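Is the Predier two-arm kit worth it for handling paper at a small stationery shop?

Asked by Laiba Shaikh
Category: Small business / Equipment and automation

Hi all! I've read this site for ages and never posted, so be gentle with me.

I run a little mail-order stationery business out of what used to be our dining room. Decorated writing paper mostly, flowery borders, ruled lines, the kind of thing people buy for pen pals. Every order gets made up by hand, so many sheets of this design, so many of that one, into a tray, then it goes in a sleeve and out the door. In April I packed over 400 orders and my thumbs have not forgiven me.

So I've been looking at the Predier tabletop kit. It's the one with two small arms, grippers with little cameras at the wrists, and you teach it by moving the arms through the job yourself a bunch of times. Khokhar sells it already assembled, or you can get it as a box of parts and build it. They also let you try it for a month for $300, which comes off the price if you keep it. I signed up for the month (the assembled one, I know my limits) and I'm 8 days in.

What I've been trying to teach it is the most boring part of my day. Take the top sheet off a stack, carry it over to a plastic basin, let go. I'm using a basin because my real trays are shallow and I kept missing them when I was the one driving the arms, never mind the robot.
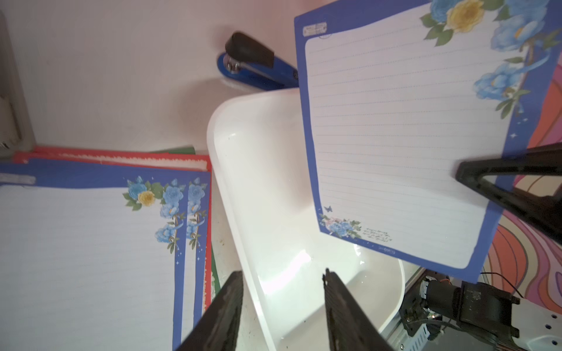
Hammad Naqvi asked under my first draft of this question whether I'd tried it on plain copy paper before the good stuff, and yes, I did, for an entire evening. It went better on copy paper. My sheets are a bit heavier and a bit slicker, and the solid border ink seems to make them cling to each other, so it likes to come away with two.

Anyway, my questions:

Is picking up single sheets something this kit can really get good at with more teaching, or am I asking for the wrong thing?

Are there other fingertips I should be buying? The stock ones are hard and I worry about the edges of the paper. Customers do notice a dented corner.

And has anyone dealt with Khokhar on returns? The page says "like new" and I would love to know what they mean by that before I get any more attached to this thing.

I'm not trying to run a factory. If it could fill trays while I answer email I'd be thrilled. It doesn't have to be fast!

Thanks in advance — Laiba

3 answers

Answer from Benedita Bastos (marked as accepted)

I've had the Predier for over a year, bought it as parts and put it together on my kitchen table, so I can speak to most of this.

Single sheets off a stack are hard. They're hard for the big expensive machines too, which is why printers use suction or a rubber wheel and don't pinch at all. Two fingers want something with an edge they can get around, and a sheet lying flat on its brothers doesn't offer one. What helped me was changing the stack before I changed anything on the robot. Fan it! Push the pile sideways a little so each sheet sticks out past the one under it, the way you'd fan a deck of cards, and then let the pile hang slightly off the front of a thin board. Now one finger can go under and the other on top. My doubles dropped right off once I did that, though I still get one now and then, and you'd want to check every tray before it ships.

If you mix designs, don't have it work from one mixed pile. Give each design its own spot and tape the corners of that spot on the table so you can put the pile back in the same place when it runs low. It learns where things are much more than it learns what they are, at least at the number of tries you and I have patience for.

On teaching: go slower than feels natural, and do the grab the same way each time. I ruined my first batch because I was getting bored and inventing new ways to pick up an envelope. I threw all of it out and started over, and the second batch (smaller than the first!) worked a lot better. Also keep your lighting the same. Mine fell apart at 4 p.m. every day until I figured out the sun was coming across the table, and I just pull the blind now.

Fingertips, yes, get softer ones. Siltwood makes a silicone pair that slides over the stock fingers. They do pick up paper dust and then they go slippery, so wipe them with a damp cloth and let them dry completely before you go near anything with ink on it. The tips also make the fingers thicker, so redo the gripper calibration after you put them on. I skipped that and wondered for a whole afternoon why it wouldn't close properly.

Would I buy it again? For fun and for odd jobs, yes, no question. For 400 orders a month with different designs in each, I'd want you to finish your trial month before you decide, and I'd be strict about it. Pick one design, fan it, see how many trays it fills while you really do sit there and answer email. If you keep getting up to help it, you have your answer.

Answer from Haris Usmani

get a friction feeder. used ones come up all the time. robot arms are cool but this is a solved problem

Answer from Melaniia Pavliuk

I can only help with the return part. I sent mine back to Khokhar after the trial because I needed more reach than it has, and they were fine about it. "Like new" for them meant all the cables, both power supplies, the original foam, and no glue or paint on the arms. I had a few scuffs on the fingers and they didn't say a word about those. What they did charge me for was a missing clamp, which I found under the couch a week later, of course.

Take photos when you pack it. And email them before the month is up, even if the box goes out a couple days after, because the date they go by is the date of the email. The refund on mine wasn't quick but it did come.

I did look at the Cloltel before I tried the Predier, by the way. One arm only, nicer software, and the gripper opens wider. For paper I don't think it would get you any further, you'd still be pinching.

Comment from Laiba Shaikh on the accepted answer

Benedita, thank you so much!! I fanned the stack tonight with a cutting board under it and it's already behaving better, still grabbing doubles sometimes but I'm not swearing at it. Siltwood tips are ordered. Haris, I did look up friction feeders and the one I found is bigger than my desk, but I'll keep an eye out for a small one. Melaniia, I'm going to go count my clamps.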